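Home
About
Recipes-ish
Garden
Say g'day

Last updated March 2026

The year I stopped putting everything in the dishwasher

Our dishwasher carked it in August, halfway through a cycle, with a full load of Sunday night plates sitting in grey water. I baled it out with a yoghurt tub, rang a bloke, and the bloke said it would be $2992 to get a new one in, once you counted the cabinet door that had to match and the plumbing that someone before us had done with what he called "optimism". I said I'd think about it. I am still thinking about it.

So I wash up by hand now, every night, and the thing I want to talk about is how much I've come to like it, which is not a sentence teenage me would have believed. (Teenage me once hid a lasagne tray in the laundry for a week. Sorry, Mum.)

First off, the radio. I never used to listen to anything in the evenings because the machine was so loud, and now I get a good half hour of whatever's on. I've heard a whole series about lighthouse keepers and most of a cricket test I didn't care about until day four, at which point I cared enormously and let the water go cold.

Then there's the crockery! When you own a dishwasher you slowly end up with only dishwasher crockery, all white, all the same size, all slightly chipped on the same side. The good stuff stays in the cupboard for visitors. Without the machine there's no reason for that, so out it all came: my nan's bowls, the hand-painted ones from the markets, the odd plates I've been picking up at the op shop since I moved to Purkel. Dinner looks completely different on a plate you like. I had beans on toast on a gold-rimmed one last week and felt like a duchess.

My friend Adanech Ejigu has never owned a dishwasher and thinks this whole conversion is hilarious. She came for tea, watched me stack the rack and took half of it out again. Her system is plates on edge at the top with plenty of air between them, and leave the bottom alone till the top's done. I had been piling things up like a game of pick-up sticks, so fair enough. 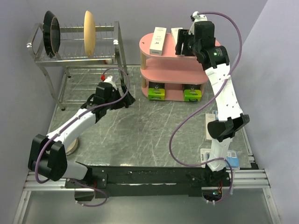

What I've spent so far

I thought this would be the cheap option and mostly it has been, but I did go a bit silly at the start. I bought a fancy brush from Cidelex with a replaceable head, and the replacement heads cost more than the brush. Then a Fahmy drying mat, which is lovely and thick and takes two days on the line to dry out itself, so it spends more time outside than in. The best buy was a plain cotton tea towel. I have 3 of them on rotation and they go through the wash with the sheets.

Gloves are a personal matter. I can't feel anything through them and I've dropped two glasses trying, so I just slap on hand cream afterwards and get on with it.

The bits I still hate

Cheese graters. Anything that's had porridge in it. The blender, which has a rubber ring in the bottom that I swear was designed by someone who eats out. And the roasting tin, obviously, which gets the traditional soak until somebody else in the house loses patience. It's usually me. I've held out as long as two nights.

I also hate the arguing over who dries. We tried a roster and it lasted until the first night somebody had footy training. Now the rule is that whoever cooked gets to sit down, and the things that aren't dry by bedtime can stay where they are until breakfast. Half the time I'm eating my toast off the same plate I had dinner on, straight from the rack.

So will I get another one?

People keep asking! My sister sent me a link to a Uron model on special at $2000 and I did look at it, quite hard, the morning after we had eleven people over for a barbecue. Then I measured the hole where the old machine was and worked out it fits all my baking trays standing up, plus the big stockpot, plus the slow cooker that's lived on top of the fridge for years. I hung a little curtain across the front. It's green with lemons on it, and I'm very fond of it.

Ask me again after Christmas, when I've done the ham dish. In the meantime, if anyone has a trick for getting tea stains out of the inside of a thermos, the comments are open and I'm desperate. I've tried bicarb and I've tried rice.

14 comments
6 shares

Older post
Newer post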